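Über uns: Werkstatt für Zweiarmzellen

Die Werkstatt für Zweiarmzellen ist eine Einrichtung der Fachschule Irnell. Sie betreut den Aufbau, die Einrichtung und die Instandhaltung der Zelle Vosteck, an der die Studierenden der Fachrichtung Automatisierung im zweiten Ausbildungsjahr arbeiten. Die Leitung liegt bei Dagný Bisgaard.

Die Zelle besteht aus zwei Armen auf einem gemeinsamen Arbeitstisch. Vor jeder Übungsreihe werden die Befestigung der Grundplatten, der Sitz der Steckverbinder und die Führung der Leitungen geprüft. Danach folgt das Anfahren der Referenzpunkte. Das Prüfprotokoll umfasst 129 Positionen und wird von zwei Personen unterzeichnet.

Die Greifer werden nach 100 Betriebsstunden überholt. Schrauben an den Fingergliedern sind mit dem Drehmomentschlüssel nachzuziehen, beschädigte Leitungen werden vollständig ersetzt. Provisorische Reparaturen sind nicht zulässig. Ersatzteile bezieht die Werkstatt über die Firma Grernidon; Arbeiten an den Antrieben übernimmt der Servicebetrieb Mulder.

Zur Funktionsprüfung dienen Gegenstände des täglichen Gebrauchs, darunter Tücher, Flaschen und dünnes Papier. Weiche Materialien stellen an die Einstellung der Greifkraft besondere Anforderungen und werden deshalb gesondert protokolliert.

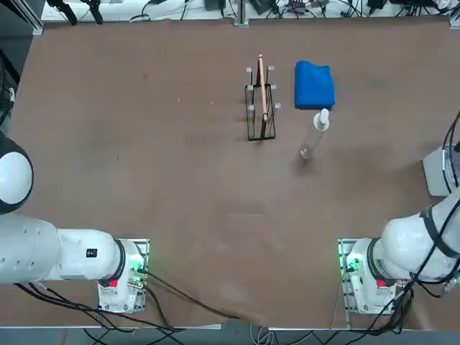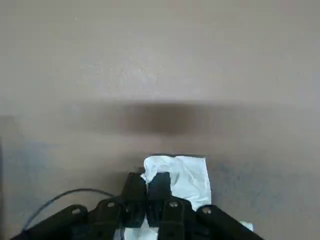
Zuletzt geändert: März

Zweiarmzelle Vosteck: Arbeitstisch mit beiden Armen (erstes Bild) und Greifer mit einem weißen Papiertuch zwischen den Fingerspitzen (zweites Bild).

Anfragen zu Ausbildungsplätzen und Werkstattführungen richten Sie bitte an das Sekretariat, Raum 246.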